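Gray paint looks pink on one wall and green on the other

Posted by Huia Stubbs in Painting & Walls, 2021-02-08

I painted our back bedroom last month with a mid gray from Grilen. Two coats, same batch, both cans mixed together in a bucket before I started. In the daytime it looks fine. In the evening the wall by the closet goes a bit pink and the long wall next to it looks greenish. My husband sees it too, so it isn't only me.

The room is 144 square feet with one window facing north. The ceiling light has a 4,000 K bulb and there is a lamp by the closet with an older bulb, no idea what it is. The carpet is dark red. Do I need to repaint, or is there a way to fix this? I have 6 weeks before my sister moves in and would like to be done with it.

3 replies

Pemton
Don't repaint yet. Gray paint is almost never only black and white. There is usually some red, blue, green or yellow in the tint, and a neutral-looking gray will pick up whatever color is near it. You have two different bulbs and a red carpet, so I would start there.

Take the bulb out of the lamp and read the base. If it says 2700 K, it is a lot warmer than your ceiling light. Put the same bulb in both and look again after dark. Also check the CRI number on the box. Anything in the 80s is common, but I went to a 90+ in my hallway and the walls looked much more even.

For the carpet, lay a white sheet over the part next to the closet wall and turn the light on. If the pink fades, it was bouncing up from the floor. A big pale rug would do the same job.

Shin
just get white paint. gray is a pain in every room I ever tried it in

Grurby
Agree with Pemton on the bulbs. I'd add that you should test before you buy anything else. Paint two coats on a piece of poster board, leave a white border, and move it from wall to wall in the evening. If the board changes color as it moves, the paint is fine and the light is doing it. If the board stays the same and the wall doesn't match it, you may have a coverage problem over the old color.

Gray can drift a lot inside a very small area. The differences are faint but your eye goes right to them.

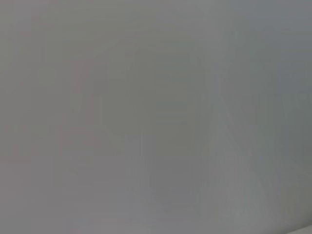 Gray with a pinkish tint at left and a cooler cast at right.

If you do end up repainting, take the poster board to the store with you and ask which colorants are in the formula. They can print it on the label. A sample jar cost me 99 cents on sale last July, and I'd buy a couple before paying for another gallon. Let each one dry overnight before you judge it.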